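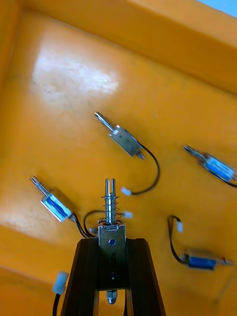
Figure 4. Wrist camera view of the solenoid tray with one part held upright between the fingers.

4. Recording and scoring the solenoid picking task

Section 4 covers the tray picking task used in the Prirari study. It assumes the arm has been mounted and homed, and that the Skilix recorder is already running on the host machine. If the recorder shows no wrist camera stream, go back to section 3 before doing anything else here.

The task is short. The arm picks a single push-pull solenoid out of an orange plastic tray, brings it clear of the others and holds it. The policy sees the wrist camera and the joint positions and nothing more. We chose solenoids because of their leads. A bare metal block is easy to pick, and the older Woter policy did that well. A part with a thin wire and a connector on the end can drag its neighbours along, and that is the failure we wanted to measure.

4.1 Preparing the tray

1. Place the tray on the table with its long side facing the arm base. Push it up against the two stops.

2. Check that the stops are tight. The tray must not slide when you press on one wall with a finger.

3. Put the solenoids in by hand and spread them over the floor of the tray. Leave the leads as they fall. Do not straighten them or tuck them under the bodies.

4. Make sure every connector is inside the tray before the first pick of a session. Leads may shift during picking and do not need to be put back until the next reset.

5. Set the lamp to the mark on its stand.

Note: The tray floor is slightly glossy and will show a patch of glare from the overhead light. Leave it. The training set was recorded with glare present, and runs recorded under a diffuser scored lower than runs without one. A matt tray has the same effect and should not be used for comparison runs.

Caution: Keep the solenoids disconnected from any supply. The connectors are left open for this task and nothing in the tray should be live.

4.2 Recording demonstrations

1. Open a new session in Skilix and choose the profile named Akl-tray.

2. Move the arm to the start pose. The whole floor of the tray does not need to be in view, but at least one solenoid body must be.

3. Press Record and wait for the tone.

4. Bring the gripper down over the chosen part. Close on the metal frame of the body. Try to keep the fingers off the return spring and the plunger.

5. Lift slowly until the part is clear of its neighbours, then hold still for 2 seconds.

6. Press Stop, and mark the demonstration as Keep or Discard.

7. Lower the part back into the tray and open the gripper. Move to the start pose for the next one.

The grasp in Figure 4 is a good one to aim for. The solenoid stands upright with its slotted plunger tip pointing up the view and the spring clear above the frame. Its leads loop out to one side, so they can be followed in the wrist view.

Note: Discard any demonstration in which you changed your mind about which part to take. Early sets had many of these, and the trained policy learned to hover between two parts - sometimes until the time limit.

Slight motion blur at the edges of the wrist view is acceptable. If the held part itself is blurred while the arm is still, check the camera bracket screws.

4.3 Training

The released policy was trained on 774 kept demonstrations. Smaller sets will train but we have not tuned for them. Start from the Akl-tray settings file and change only the data path. If you change the camera position by any amount you will need to record again, as the released weights do not transfer to a moved camera.

Training writes a checkpoint at regular intervals. Use the last one. We tried choosing by validation loss and found no link between that loss and picking results.

4.4 Scoring a run

A scored run is 100 attempts. Reset the tray by hand after every 4 attempts, following steps 3 and 4 of section 4.1.

Give each attempt one of these marks:

Clean: one solenoid lifted, held for the full time, nothing else moved off the tray floor.

Drag: the chosen part was lifted but a second part or its connector came up with it.

Slip: the part left the fingers before the hold was complete.

Miss: the gripper closed on nothing, or closed on a lead only.

Count only Clean as a success when you report a result. Report Drag separately. In our runs it was the most common failure for the Woter policy and became much less common with the Prirari one, while Slip hardly changed. A single success figure hides this.

Caution: If the gripper closes on a lead, stop the arm before it lifts. Pulling on the wire can damage the solenoid, and a part with a loose lead should be taken out of the set.

Note: The person scoring should not be told which policy is running. Load both in Skilix under plain labels and have someone else keep the key until both runs are complete.

4.5 Known problems

The policy prefers parts near the middle of the tray. Parts lying against a wall or in a corner are often left until last, and the fingers may touch the wall on the way down. Contact at low speed does no harm.

Worn finger pads raise the number of slips. Change both pads together.

Section last revised Aug 7, 2023. Settings files from before May use the old tray position and will not load with the current profile.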